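Subject: Re: [club-list] Ladder matches and the second court
From: Musa Ugwu
Date: Mon 7 May

Ngozi Balogun wrote:
> Hello all, my ladder match against Eze was stopped at 4-3 in the
> second set when he felt pain in his calf. He wants to continue next
> week. Do we start again from zero or keep the score? Also, is the
> second court at Vuststead open again?

Hello Ngozi,

The score stays as it was. Our rule 22 says that a stopped match continues from the same game, with the same server, if both players agree to it within 14 days. If Eze is still not fit after that, you receive the win and he loses only one place on the ladder.

I had the same injury two years ago against a player from Astley. I came back too early and lost the whole summer, so please tell him to be patient.

The second court is open, but only until 8 in the evening. The net is new and the lines near the fence are painted again. Booking costs 40 for the month, or 58 with lights.

For balls, I still have 24 cans in my garage. Please write to me before you come.

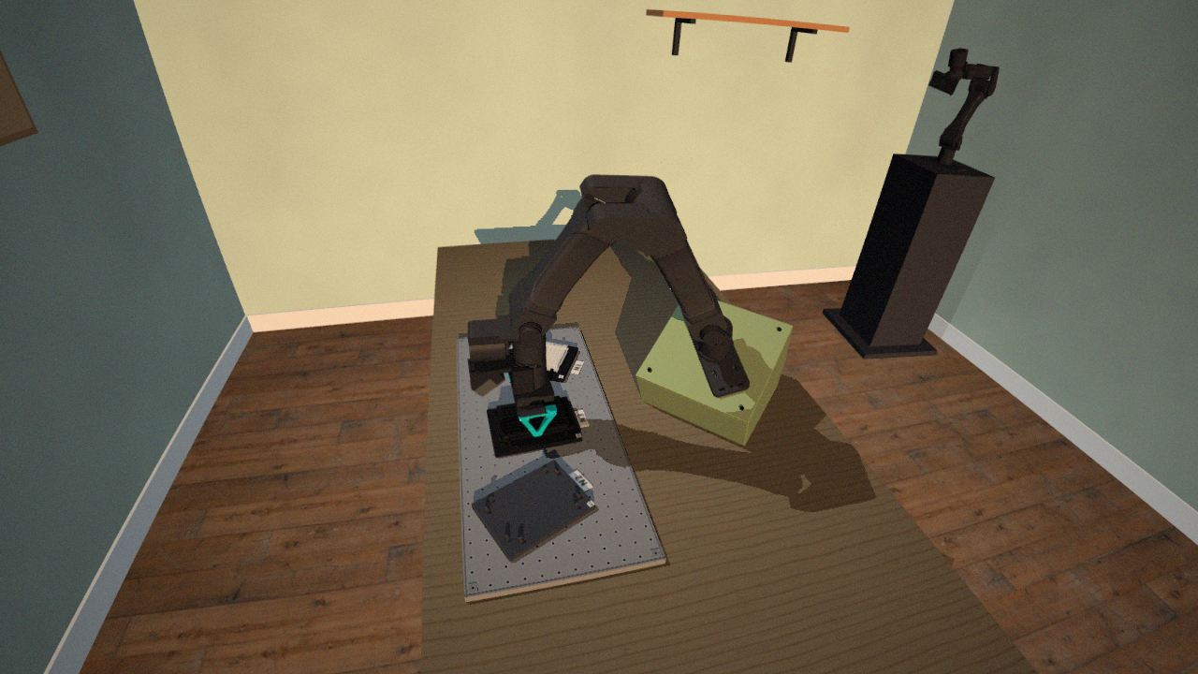 One more thing about the lights: the switch on the second court is now on the left side of the gate, and you must hold it for a few seconds.

Regards,
Musa

Recent in this list:
Doubles partner wanted for Boler weekend
Ladder positions, May
Restringing, who do you use?

Contact the list owner | Back to top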